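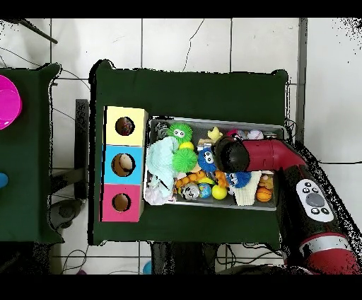 Toy rotation - worth it or not?

noonan_mom
I keep reading that you should put most of the toys away and swap them every couple of weeks. We tried it in April and my three-year-old spent the first day asking for the stuff in the closet. How long do you give it before you quit?

Tancombe34
Give it 10 days. Mine complained too and then played with the same blocks for an entire afternoon, which I had never seen before. I keep one bin out and the rest goes on a high shelf. No schedule, I just swap when they start throwing things.

Eimear Ó Dálaigh
I'm going to disagree. We did it for 3 months and all I got was another chore. Kids rotate on their own if you leave them alone - they forget a toy, they dig it up later, same thing. And I always put away the wrong one, usually right before bed.

noonan_mom
The bedtime part, yes!! We had a full search for a bear at nine o'clock.

Tancombe34
Bears don't rotate. Anything they sleep with stays out, I should have said that. What goes in our bin is a total mix, balls and soft toys and a duck and whatever else, and they seem to like digging more than they like neat shelves.
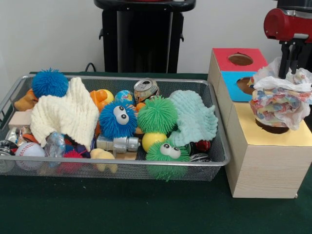 Éabha Mac Carthaigh
Digging is fine until you need one puzzle piece. I'd mix the big stuff and keep anything with parts in its own zip bag, otherwise you'll be on the floor every night like I was.

Eimear Ó Dálaigh
Or own fewer puzzles :)

noonan_mom
Okay, bear stays, puzzles get bags, and I'll try one more week.

Contact | © 2023 Zitville Parents Board | Back to top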